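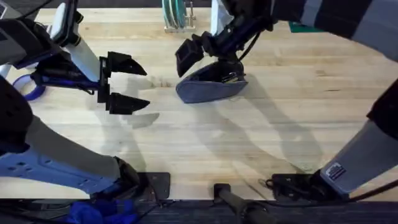
Two arms, one table, one blue pouch. Budget thread follows.

1/ Several people have asked what it costs to get a two-arm table going, so I'm writing down how we planned ours. No prices for the arms themselves. Quotes vary too much by country and by how nicely you ask.

2/ We got quotes from Josau and Bendus. Josau was cheaper on paper. Bendus included the mounting plates, the cabling and a set of spare fingers. Once I added those to the Josau quote the gap was 40 pounds. Went with Bendus for the shorter wait.

3/ Ask for the lead time in writing. Ours was quoted as 28 days and the second arm came a good bit after the first. If your funding has to be spent by a certain date, order early and ask them to invoice on dispatch.

4/ Buy both arms the same. We looked at one good arm and one cheap one. Yi-an Choo talked me out of it: two sets of spares, two lots of software, two manuals. She was right.

5/ The table. Get a solid wooden top and don't spend on anything fancier. Ours has scuffs and knots and it's fine. Check the front edge will take your plates before you order. I didn't, and lost an afternoon to it.

6/ Things I left off the first budget and had to go back for: longer cables, tape, a spare power supply, delivery (twice), and a proper lamp. Put a line in for small stuff. I'd now put 1,000 against it and expect to use most of it.

7/ Also budget for the objects. Pencil cases, plates, racks, cloths. Cheap one by one but you want variety. Soft things with zips are hard work for a gripper, so get a few different ones.
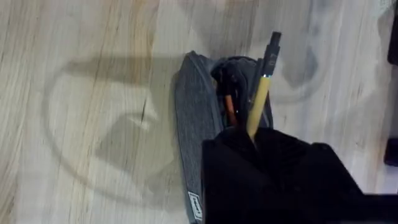
Wrist view. Grey pencil case, zip open, yellow pencil sticking out.

8/ Wrist cameras: put them in from the start. We priced them as an extra for "later" and later meant taking the wrists apart. The small ones are good enough. At this distance you can see the texture of the fabric.

9/ Fingers wear. We keep 3 spare pairs per arm and I wouldn't go lower. Stanilano will make them to a drawing if your supplier is slow, but send them a sample as well.

10/ Service contract: we said no for the first year. I'll look at it again in September when the warranty terms change. Beyene offered us one that covers both arms but not the grippers, and the grippers are what I'd want covered.

11/ Happy to share the spreadsheet, just reply with what size of table you're planning. Figures in it are as of May 2019.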